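Cahier d'atelier, tri et réemploi du verre
Septembre, entrée reprise à 8 h 40

Repris les essais de décollage d'étiquettes là où je les avais laissés. Rappel pour Liên, qui n'a pas suivi la première série : on cherche un bain qui enlève la colle des bouteilles brunes de la brasserie Mondamley sans passer par la soude à chaud. Les bouteilles arrivent du point de collecte de Bomel, mélangées au reste, et repartent au lavage chez Lekota si elles sont propres côté étiquette. Sinon elles partent au calcin et on perd la consigne.

Lot du jour : 83 bouteilles brunes, toutes en 33 cl, col long. J'ai mis de côté celles qui ont un éclat à la bague, elles ne comptent pas dans l'essai.

Bain A : eau du réseau, cristaux de soude, 40 °C au thermomètre de cuve. Trempage 16 minutes. L'étiquette de corps vient d'un seul tenant, papier mou, colle encore présente en bande verticale là où passe le raccord. L'étiquette de col tient beaucoup mieux. Il faut gratter, et la raclette plastique patine sur l'arrondi. Essayé la brosse nylon dure, meilleur résultat, mais elle laisse des fibres de papier dans l'eau et la crépine se bouche au bout de quelques bouteilles. À nettoyer entre chaque panier, sinon la pompe aspire de l'air.

Bain B : même chose avec le détergent Petomness en plus, dose du flacon. Mousse beaucoup. La colle blanchit puis s'en va au doigt. Rinçage plus long, la mousse reste dans le fond du casier. Je note que l'eau de rinçage doit être renouvelée deux fois plus souvent qu'avec A, ce qui annule une partie du gain. Refaire avec une demi-dose.

Remarque de Gerrit Van Wyk, passé vers 10 h : chez Lekota ils acceptent un résidu de colle s'il n'est pas poisseux au toucher après séchage. Je ne le savais pas et j'ai été plus sévère que nécessaire depuis le début. Il doit m'envoyer leur grille de contrôle. En attendant je garde ma cotation (0 propre, 1 voile, 2 bande visible, 3 papier restant) et je convertirai après.

Tri amont, à discuter. Le tout-venant de Bomel contient toujours du plastique et des canettes avec le verre. Quand une canette mal vidée passe dans le casier, le sirop coule sur les étiquettes et le papier sèche en croûte. Ces bouteilles-là sont cotées 3 presque à chaque fois en sortie de bain A, quel que soit le temps. Il vaudrait mieux écarter les canettes dès la table, avant la mise en casier.

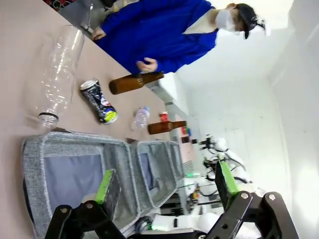 Table de tri : verre brun, canette écrasée, bouteille plastique.

Après-midi, 14 h 15. Essai de prélavage à l'eau froide pour les bouteilles encroûtées. Dix minutes dans le bac gris, puis bain A normal. On gagne une classe, rarement deux. Le bac gris fuit toujours par la bonde – joint à changer, le 40 mm de la réserve ne va pas, il faut un conique.

Consommation d'eau relevée au compteur pour la journée : 162 litres, bain, rinçages et prélavage compris, sans le nettoyage du sol. C'est trop pour ce lot. La plus grosse part vient du rinçage du bain B. Si la demi-dose fonctionne, on devrait redescendre nettement.

Liên Tiêu propose de récupérer l'eau du dernier rinçage pour le prélavage suivant. D'accord sur le principe, il faut juste une cuve tampon avec couvercle. Elle regarde si l'ancien fût bleu de la cave est encore étanche. À marquer clairement, je ne veux pas qu'on y remette du détergent pur.

Séchage : casiers retournés sur la grille, porte ouverte. Au bout d'une heure et demie les fonds gardent encore de l'eau. Les traces de calcaire sont visibles sur le verre brun si on le penche à la lumière, sans importance pour le relavage. Je n'en tiens pas compte dans la cotation.

À faire :
– bain B à demi-dose, même durée, même température
– joint conique pour le bac gris
– deuxième crépine, pour alterner pendant le nettoyage
– relancer Gerrit pour la grille Lekota
– demander à Mondamley s'ils ont changé de colle pour le col, l'ancienne série partait mieux

Pesée du papier humide récupéré à la crépine : oubliée. Le seau a été vidé avant 17 h. À reprendre avec le prochain lot.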